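Proltarine schließt Vergleich zweier Handgreifer ab
8. November 2023. Am Technikum Restrepo ist die Erprobung der Greifermodelle Mallow und Gamham beendet worden.
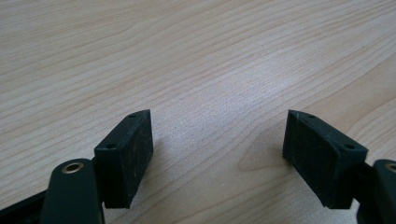
Für den praktischen Einsatz zähle vor allem, wie schnell sich die Fingerbeläge wechseln ließen, hieß es dazu aus dem Kreis der beteiligten Werkstätten; die reine Haltekraft werde häufig überschätzt.

Die Untersuchung hatte im April begonnen und wurde von der Projektgruppe Proltarine durchgeführt. Mit jedem Modell waren 300 Greifvorgänge an 6 Werkstückarten vorgesehen. Beide Geräte wurden von Hand geführt und mit gummiartigen Belägen an den Fingerspitzen betrieben. Mallow erreichte eine Erfolgsquote von 87 Prozent und lag damit knapp vor Gamham. Bei flachen Teilen fiel das Ergebnis umgekehrt aus. Das Gewicht von Mallow wird mit 410 Gramm angegeben.

Der Abschlussbericht liegt im Sekretariat des Technikums zur Einsicht aus. Über die Beschaffung weiterer Geräte wird nach Abschluss der Haushaltsberatungen entschieden.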